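Paneler (bin-picking kit)

Paneler is a tabletop bin-picking kit sold by Sallenier, a supplier of small automation equipment. It combines a two-bin work area, a two-finger gripper and a software package that selects grasps on mixed, unsorted objects. The kit is intended for laboratories, training departments and small packing operations that want to test picking tasks before committing to a full cell. It is sold without a robot arm.

The product takes its name from the flat panels used in its first version, in which the bin walls were assembled by the customer from cut sheet. Later versions kept the name after the sheet walls became optional.

Contents of the kit

The standard kit consists of the gripper with its mounting bracket, two open-topped bins, a camera mount, a controller, a cable set and a license for the Brophy grasp selection software. An extended version adds a second camera mount and a set of 100 test objects. The test objects are ordinary household and toy items in rigid materials, together with a smaller number of soft and hollow ones. Customers may substitute their own.

Arm adapters are ordered separately. Sallenier lists adapters for four flange patterns and will cut others to drawing. The table is not supplied. The installation guide calls for a flat top at least 30 inches deep, with the bins held so that they can't shift during a run. Screws, clamps and adhesive pads are all accepted methods. Clamps are recommended for sites where the layout changes often, as the bins can be lifted off and put back without tools.

Operation

In the usual arrangement the two bins stand one behind the other. Objects are loaded into one bin, and the arm moves them one at a time to the other. When the source bin is empty, or when the software finds no grasp above its acceptance score, the roles of the bins are reversed and the transfer runs the opposite way. This allows long unattended runs with no reloading, provided that no object leaves the work area.

Each cycle has four stages. The camera takes a view of the source bin with the arm withdrawn. Brophy then proposes a list of candidate grasps, each with a position, an approach angle and a finger opening. The controller discards any candidate that would bring the bracket or the wrist into contact with a bin wall. The arm carries out the highest remaining candidate, lifts, and checks finger position to decide whether an object is held. 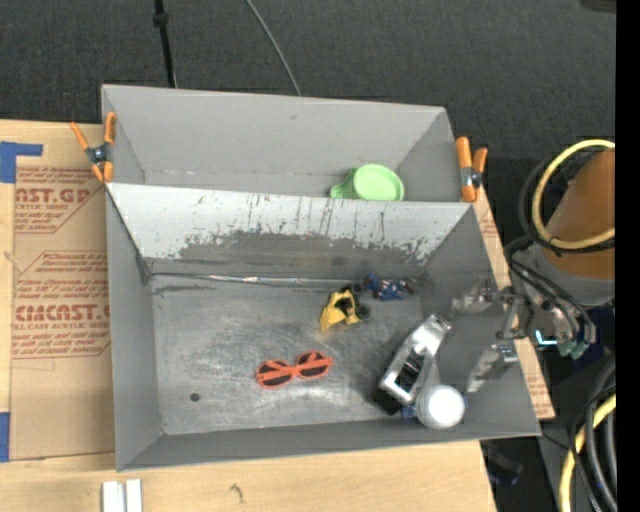

Two-bin arrangement with mixed objects in the front bin. The gripper fingers reach in over the right wall.

Grasp selection does not depend on a stored model of each object. The software works from surface shape and edges, and no object has to be registered before a run. A registration mode exists for users who need to pick a particular item from a mixed bin. It requires several views of the item and is described in a separate manual.

Reflective items are handled less reliably than matte ones. Bright metal casings and scratched metal floors produce gaps or false edges in the camera data, and the guide suggests diffuse lighting or a matte liner where such surfaces are present. Liners are sold in packs of five.

Gripper

The gripper has two metal fingers driven through a parallel linkage. The finger tips are replaceable and come in narrow, wide and padded forms. Narrow tips are fitted at the factory and are meant for objects lying close together. Padded tips reduce marking on finished parts but add thickness, with the result that fewer grasps are available along the bin walls.

Finger force is set in software in 12 steps. The two lowest steps are reserved for thin-walled objects and slow the closing speed by half. The gripper has no force sensor of its own; force is estimated from motor current, and the estimate has to be reset after a change of tips.

Testing

An evaluation of the kit was carried out at Alport, a contract test house, by Sadia Hayat and Selorm Acheampong. The test used the standard bins, narrow tips and a mixed load that included toys, kitchen items, eyewear and small metal devices. The load was not changed during the test, and software settings were left at their defaults.

The evaluation recorded 1,853 pick attempts. Of these, 521 ended without an object held. The most common cause was an object resting against a wall or in a corner, where the fingers could not be placed on both sides. The second was slippage from rounded surfaces. Hayat and Acheampong repeated part of the test with the corner avoidance setting turned on. In that series the kit made 585 attempts and failed less often, though the runs ended sooner, with more objects left in the source bin when no acceptable grasp remained.

The report also noted wear. Repeated contact between the finger tips and the bin surfaces removes the finish over time, first on the sloping walls and then on the floor. The authors judged this wear to be cosmetic but recommended that the camera background be recalibrated at intervals, as worn areas can be taken for objects.

Versions

The first version used sheet walls, a single bin and a fixed camera position. The second introduced the paired bins and the reversing cycle. The current version, released in April, changed the bracket to give more clearance at the wrist and moved the cable exit to the rear of the gripper. Brackets from the second version can be used with the current gripper if the original cable clips are retained.

Support and licensing

The Brophy license is tied to the controller and doesn't expire. Updates are included for two years, after which they are sold by annual subscription. Sallenier offers remote setup as a paid service and on-site setup in a limited number of regions. Replacement tips, bins and cables are stocked as single items. Spare linkages are supplied only as a complete bracket assembly.

See also

Bin picking
Parallel gripper
Grasp planning
Robot end effector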